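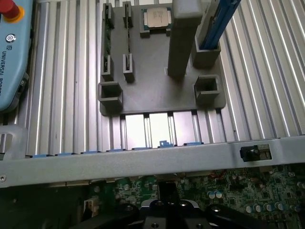 Search this site Search Enter keywords

Server Teardown and Refit Cell: Project Report
Muthu Varma
Built at the Travcombe shared workshop

1. Background

My project was to set up a small robot arm so it could move parts between an old server and a holding plate. I picked server parts because the workshop had a stack of retired machines, and because the parts come in very different shapes. A processor is flat and square. A memory module is long and thin. A card has to be held by its edges. If one gripper could manage all three, I thought the same setup could be used later for sorting parts out of other machines.

The project ran from the start of the spring term to June. I called the cell Dukgate, mostly so I had something to name the folders.

2. The fixture plate

The plate took longer than anything else. It is 3D-printed in gray and sits on the aluminum extrusion table, next to the chassis. All the holders stand up from one base so that the distances between them stay the same when the plate is moved.

The processor has a shallow pocket near the top. Board modules and cards go in upright slot guides on the left, which hold them on edge. Memory goes in a boxy holder on the right. There are also two open square sockets at the bottom corners.

My first version, Leckie, had all the parts lying flat. It was easy to print but the gripper could not get its fingers under a flat card. The second version, Grilstead, is the one with upright guides. The guides needed a bit of clearance, and I got this wrong twice. When the slot was too tight the arm lifted the plate along with the card. When it was too loose the card leaned over and the next pick missed.

The memory holder still lets a module lean. I decided to live with it and taught the pick position at an angle. A deeper holder would be the better fix.

3. Arm and gripper

The arm is a Universal Robots model that belongs to the workshop. The gripper has two black fingers. A small camera is mounted at the wrist and looks down past them. I used its pictures to check where the fingers were before each move, and to work out afterward why a pick had failed.

I kept the teach pendant on the table while I was working, so the stop button was in reach. This is a workshop rule and a good one. I pressed it 19 times over the whole project, mainly in the first few weeks.

4. Method

Each part had three taught positions: one above it, one at the grip, and one clear of the chassis. The chassis bar was the main obstacle. It runs across between the plate and the motherboard, and any low path will hit it. I raised every crossing move until the gripper and the part cleared it, which made the cycle slower.

I ran more than 200 picks in total. A pick counted as good if the part reached its holder and stayed there after the fingers opened.

5. Results

Processors were the most reliable once the pocket was the right depth. Cards were next. Memory modules were worst, and most of the failures were at the holder end, where the lower edge caught on the rim. Slowing the last part of the move helped. Changing the finger pads did not make a difference I could measure.

I did not test the processors or memory for damage after handling. They were scrap parts, so the results say nothing about whether the method is safe for working ones.

6. Next steps

Reprint the memory holder with a wider mouth and more depth. Add locating pins so the plate goes back in the same place on the table. Move the chassis farther from the plate if the arm's reach allows it. The print files and the position list are in the Dukgate folder on the workshop computer.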